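Accueil | Projets | Documentation | Rapports | Contact

Rapport d'avancement – Déploiement de l'outil de modélisation Jidine dans l'espace documentaire
Destinataire : direction des systèmes d'information, Imach
Date : 8 nov. 2018

1. Objet

Le présent rapport couvre la deuxième phase du projet, ouverte en août. Elle porte sur la migration des schémas techniques vers Jidine, le module de diagrammes intégré au wiki interne, et sur la mise en place de gabarits communs aux sites d'Imach et de Sunumville.

2. Travaux réalisés

Le connecteur d'import a été livré par Kárason et installé sur l'environnement de préproduction. Il traite les fichiers vectoriels et conserve les calques. Les liens entre pages sont rétablis par une table de correspondance, à maintenir manuellement jusqu'à la fin de la migration.

À ce jour, 40 schémas ont été repris : architecture réseau, flux applicatifs et procédures de sauvegarde. Six présentent des écarts de rendu (polices substituées, flèches décalées après changement d'échelle) et restent en lecture seule. Les originaux sont archivés dans l'ancien dépôt.

Deux gabarits sont validés, l'un pour les diagrammes de flux, l'autre pour les schémas de déploiement. La bibliothèque de symboles a été réduite aux formes effectivement employées. Le gabarit destiné aux processus métier est en relecture à Sunumville.

La gestion des droits suit désormais celle de l'espace parent. Un utilisateur autorisé à modifier une page peut modifier les diagrammes qu'elle contient ; l'export reste ouvert à tous les lecteurs de la page.

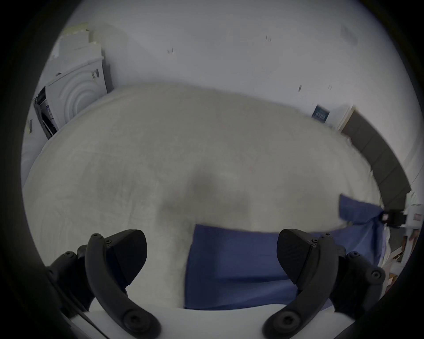
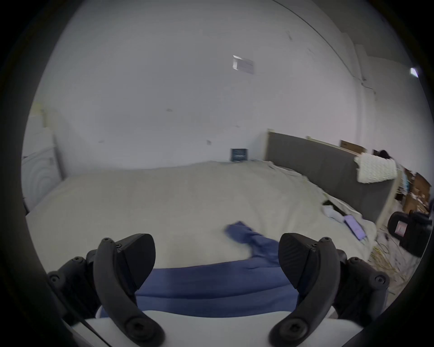
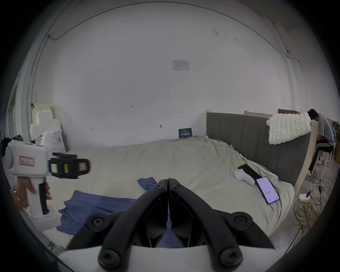
Tissu bleu et pince à deux doigts, trois vues.

3. Difficultés rencontrées

L'historique des versions n'est pas repris par le connecteur. Seule la dernière version de chaque schéma est importée, avec la date de l'import comme date de création. Une demande d'évolution a été transmise à Kárason ; elle est enregistrée mais non planifiée.

Le temps d'ouverture de l'éditeur se dégrade sur les pages comportant plus de 15 diagrammes. Le découpage de ces pages est retenu comme mesure provisoire. L'activation du chargement différé sera testée après la prochaine mise à jour du wiki.

Enfin, des doublons subsistent dans l'espace Réseau, où certains schémas avaient été copiés avant le gel du dépôt. Leur rapprochement demande une vérification par les équipes d'exploitation, qui n'ont pas encore confirmé les versions de référence.

4. Budget et planning

Les dépenses de la phase sont conformes à l'enveloppe notifiée. Aucun avenant n'est demandé. Le jalon de mise en production est maintenu, sous réserve de la correction des écarts de rendu. La formation des rédacteurs est décalée après ce jalon, afin de porter sur la version définitive des gabarits.

5. Décisions attendues

- Accord sur l'abandon de l'historique antérieur à l'import, avec maintien de l'ancien dépôt en consultation.
- Désignation d'un correspondant à Sunumville pour la validation des gabarits métier.
- Confirmation du périmètre de la phase suivante, notamment l'inclusion ou non des schémas de câblage.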